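Ellcombe Suture Pads – README

Hello, and welcome to the folder. If you've landed on this page, you probably practice suturing, teach it, or look after the drawer where the pads are kept, and I hope something in here saves you an afternoon. I started these notes in November as a single page taped inside a cupboard door, and they've grown a good deal since then. The version you're reading was tidied up on February 6, 2014.

The folder covers one kind of practice and one kind only: closing a single straight cut in a soft pad with a curved needle and separate, individually tied stitches. There are no running stitches here, no buried stitches, and nothing on drains or staples. Those may come later, if I ever find the time.

What's in the folder

- pads.txt – how we store, cut and retire the pads
- needles.txt – holding, passing and counting needles
- knots.txt – knot notes, still rough in places
- stills – close views of the work
- log.csv – one line per pad, with the date it was opened and the date it was thrown out

Most of what follows is a friendlier version of the first two files, so if you're in a hurry you can skip straight to those. If you're not in a hurry, pour yourself a coffee and stay a while!
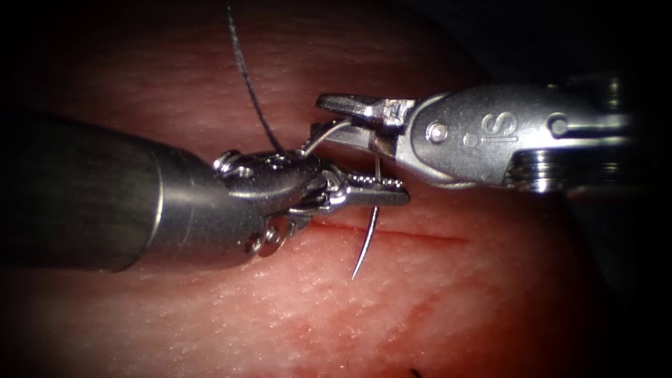 Orest Ostapchuk

The needle. Everyone wants to talk about knots, and I understand why, but most of the trouble I see on our pads begins with how the needle is held. Near the middle of the curve is a comfortable place for a handover. Too close to the point and you have nothing left to drive with, and you blunt it besides. Too close to the thread end and the needle likes to roll over in the jaws just when you'd rather it didn't. When you pass it from one side to the other, let the receiving jaws close completely before the first pair lets go. I tell people to say "mine" out loud. They feel silly for a day, and then they stop dropping needles.

Use the curve. A curved needle wants to travel along its own arc, and if you push it straight forward it will drag a ragged little tunnel through the pad. Come in steeply, turn, and let the point find its own way up on the far side.

The pads. We buy ours from Pendari, in the pink, with a surface texture of fine pores that I've come to like very much. The texture gives your eye something to measure against, so you can judge how far back from the cut you're entering. We tried a smoother pad from Flarton for one season and I never warmed to it, though the folks in the evening group did, and their pages are in the log under F.

A fresh pad gets one straight cut, made with a new blade in a single pull. Please don't go back over it. A second pull almost always leaves a nick in the edge, and a nick is where the stitch tears out later. Keep the cut thin. A gaping cut is a different lesson, and it teaches people to haul on the thread.

For the wet sessions we add a little red practice fluid. It's messy and I put it off for ages, but it changes how people work, and I wouldn't go back. Streaks on the lower part of the pad are fine and you can leave them alone while you're stitching. Blot along the cut itself, and only blot – wiping drags the edges and lifts your knots. 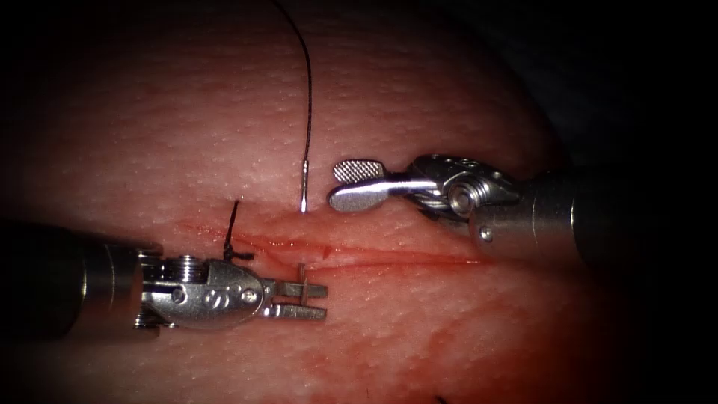 Knots should sit to one side of the cut, all on the same side if you can manage it, with a tail short enough to stay out of the next stitch and long enough to find again. I like a tail that stands up a bit. Work from one end to the other and leave the finished stitches behind you, and resist going back to fuss with the first one while the rest of the cut is still open. It will look worse than it is until its neighbors are in.

A pad is good for 14 stitches in our hands, sometimes a few more if the person is gentle. After that the holes begin to run together and you're practicing on lace. We book 30 minutes per pad, plus 15 for cleaning up, and the cleaning up is part of the booking, please. Rinse in cool water, pat dry, lay flat, and don't stack them until they've been out overnight. The Barbosa trays with the ridged bottoms are best for drying. 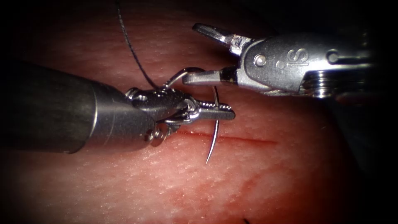
NEEDLE CARE AND COUNTS

Needles come out of the box in a set of 20 and go back onto the foam block in the same order. Count before you start and count when you finish, and write both numbers in the log, even if you only used one. A needle that has bent even slightly goes in the sharps bin. I know it still looks fine.

Thread: dark thread shows up nicely against pink, so that's what beginners get. Trim it before you start to a length you can pull through without running out of room.

Known gaps

The log is missing most of its end dates for the earliest pads. The notes on left-handed stitching in knots.txt are mine, and I'm right-handed, so treat them kindly and send corrections.

Related notes
Choosing a practice blade
Storing pads through the summer
Flarton pads, one season on
Sharps bins and where to put them

Ellcombe Suture Pads | Notes kept by Orest Ostapchuk | Contact | Back to top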